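Getting a stable plane fit when half the view is one smooth surface

If you have followed the Sarumley setup pages this far, you have depth frames coming in and you are probably eager to start planning. Before you do, please spend a little while on plane fitting, because it saves so much grief later on.

Start by opening the Irex viewer and loading a single frame from the head camera. Pick one with a big flat thing in it, like a wall or an appliance door. Shiny fronts tend to give patchy depth, and you want to meet that problem now, while nothing is moving.

Next, open the fitting config and set max_planes to 3. I used to leave it higher, and the fitter would happily invent extra walls out of reflections — very creative, not very useful. Set the iteration limit to 1000, which is plenty for an indoor view, and leave the random seed fixed so you can compare one run with the next.

Now run the fit and look at the colored overlay. If the wall and a tabletop have been merged into one plane, lower the distance threshold by a factor of 2 and run it again.

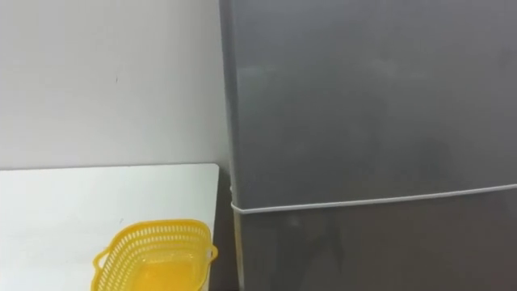
Once the big surfaces hold still from run to run, turn on the seam filter. It looks for thin lines splitting one large panel into 2, and the Brorkley planner uses them later as hints for where a door might begin and end. Don't worry if it also picks up a shadow or two at first. Raise min_length bit by bit until the short ones drop out.

Finally, save the planes with the export button and load the file in Brorkley. If the table shows up tilted, check your camera transform before touching the fitter again. The Hrnčiar calibration page covers that part, and it's well worth the read.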